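Vandbridge Forage Seed Project
Progress report to the funder, second reporting period
27 Dec 2018

Work done

The second period ran from the end of sowing to the close of the October harvest. All of the trial plots at Vandbridge were sown on time. We compared four forage crops: berseem clover, annual ryegrass, forage oats and a multi-cut sorghum. Each was sown at the rate given in the work plan, except the sorghum, where we went slightly heavier after poor emergence in the first block.

The sorghum block had to be resown in one corner where water stood after a storm. The resown strip has been left out of the yield figures. The oats lodged badly on the north side, and we took them early as green feed instead of holding them for seed.

Seed was cleaned and bagged on site. We filled 355 bags in total, against a target of 200 for the period. Most of the extra came from the ryegrass, which set seed better than we had planned for. Bags carry the lot number, the crop and the germination result. The first labels faded in the store and were replaced.
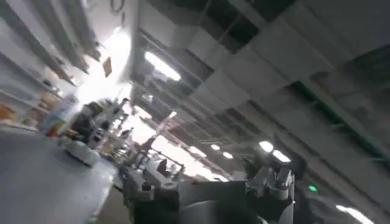
Indoor work area, ceiling and shelving.

Germination tests were run on every lot before release. Two lots of clover fell below the standard we agreed with you and were held back. They will be retested in the spring -- if they fail again they will be sold as cover crop seed at a lower price, with the result printed on the tag.

Distribution

Seed went out to 24 dairy farms in the Faklow district. Each farm received enough for a small paddock and a one-page sowing guide. We asked for three things in return: the sowing date, the number of cuts taken and a plain opinion on whether the herd ate it. Most farms have sent back the first two. The opinions are slower to come in, and we expect to collect the rest by phone.

Early comments on the ryegrass are good. Several farms took one more cut than they usually get from their own mix. Comments on the sorghum are divided. Farms on the heavier ground liked the bulk, while those on the light soils near the river said the stems got coarse before they could get to it. The sowing guide now says to cut earlier, and we will repeat this at the next field day.
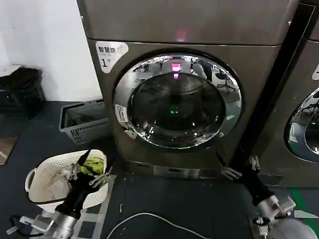 The clover was late to establish on farms that broadcast it without rolling. The farms that rolled after sowing had a usable stand. This was in the guide but near the bottom of the page, and it has been moved to the top.

Suppliers and equipment

Stan supplied the parent seed for the oats and the sorghum, and delivered both on the agreed dates. The clover came from Olix. Its first delivery was short and the balance arrived after we had started sowing, so one clover plot went in late. We have asked for a single delivery next season and have this in writing.

The seed cleaner needed new screens partway through the ryegrass. Cleaning stopped until they came. A spare set is now kept in the store. 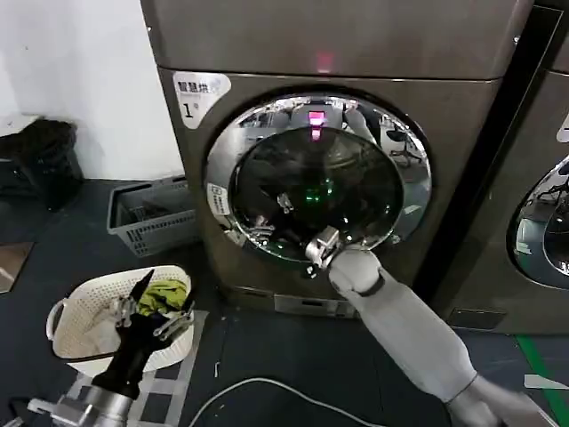

Moisture readings are taken when seed comes in and again before bagging. The older meter was reading high compared with the new one, and the affected lots were checked a second time. None had to be dried again.

Budget

Spending is within the approved total. Bags and labels cost more than planned because of the larger harvest and the reprint. Fuel cost less. We ask for approval to move $1000 from the fuel line to packaging. No other changes are requested.

Next period

Retest the two clover lots. Finish the farm calls and send you the table of cuts by farm. Order parent seed early from both suppliers. Drop the wet corner of the sorghum block from the trial layout and put the replacement plot on the higher ground by the lane. The revised layout map will follow with the next claim.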